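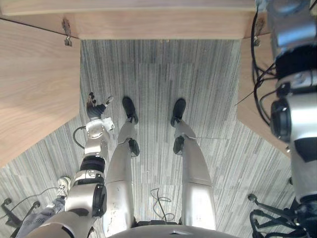

Cómo preparar un ejercicio de "alcanzar y agarrar" con un humanoide en el club

En septiembre, cuando entré en el club de robótica, me pasé dos sesiones enteras intentando que nuestro humanoide agarrara una caja. Dos. Así que dejo aquí el procedimiento que usamos ahora en el proyecto Amon, por si alguien más empieza de cero (¡y por si se me olvida a mí!).

Lo que necesitas

Un humanoide con brazos y manos articuladas, una superficie de madera a la altura que alcance el brazo, una caja rígida y ligera de un color que destaque, y otra persona cerca del paro de emergencia. Nosotros trabajamos con Dirketti para grabar las trayectorias y con Isah para reproducirlas, pero los pasos sirven con cualquier otra cosa.

Paso 1. Los pies

Antes de tocar el software, mira el suelo. Los dos pies planos, más o menos paralelos y separados, y fuera de las juntas de la moqueta si puedes. Me parecía una manía hasta que vi lo que cambia el alcance de la mano por un pie mal apoyado.

Paso 2. Los cables

Levanta el brazo derecho despacio, a mano y sin par, y sigue el mazo con la vista hasta el codo. Tiene que quedar con holgura pero sin engancharse en el borde del tablero. Haz lo mismo con la muñeca izquierda, aunque ese brazo no vaya a trabajar.

Paso 3. La caja

Ponla cerca del borde del tablero superior, de manera que los dedos puedan entrar desde abajo. Yo la colocaba muy al fondo y la mano chocaba con la madera una y otra vez.

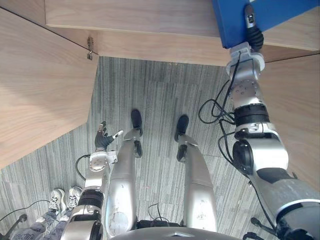

Para el cierre de la mano, baja la velocidad. En nuestra configuración el tiempo de cierre está en 2,000 milisegundos; con 1,000 empujábamos la caja antes de sujetarla. Primero contacto, luego fuerza — y la fuerza, de poco en poco.

Paso 4. Grabar

Graba siempre desde la misma postura inicial, con el brazo izquierdo bajado y la mano abierta. Guarda también los intentos malos, con una nota corta al lado. Nuestra carpeta Gorham ya va por 1,887 grabaciones y las que más consulto son las fallidas.

Si la mano se queda corta, vuelve al paso 1 antes de cambiar parámetros. Si la caja gira al cerrarse los dedos, desplázala un poco hacia el pulgar y repite. Y al terminar, sujeta la caja tú antes de abrir la mano, que la nuestra ya tiene una esquina bastante fea.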